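Wornside bathroom, mats
07/02/2021

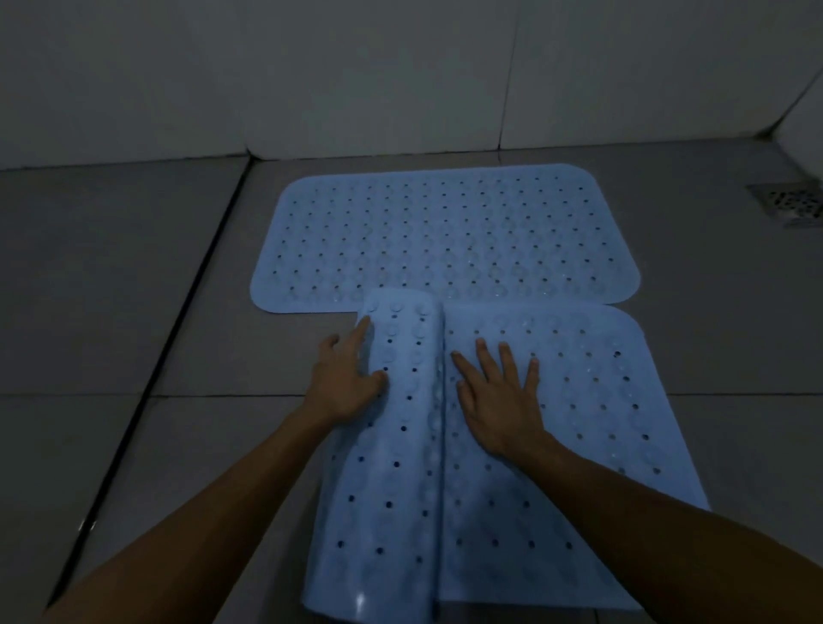

Floor and fittings

Laid the two light blue rubber mats on the grey tile today. The far one went down flat near the back wall and I left it alone. The near one has a crease running lengthwise and the left side wants to curl up so the suction cups show. Pressed it by hand from the crease outward. It overlaps the lower right part of the far mat, so it will need to come forward before we call it done.

Nisha thinks the crease comes from being stored folded since January. Kamlesh suggests rolling it against the fold overnight, or leaving it under the 8 kg weights from the shelf. Try the weights first.

Grout lines are thin but check whether the cups grip across them. Dalibor to bring the long straightedge.

To do: measure floor again, wall to door. Sunita has 118 cm written down, I had less. Ask Flastent if they sell the mat in a shorter length.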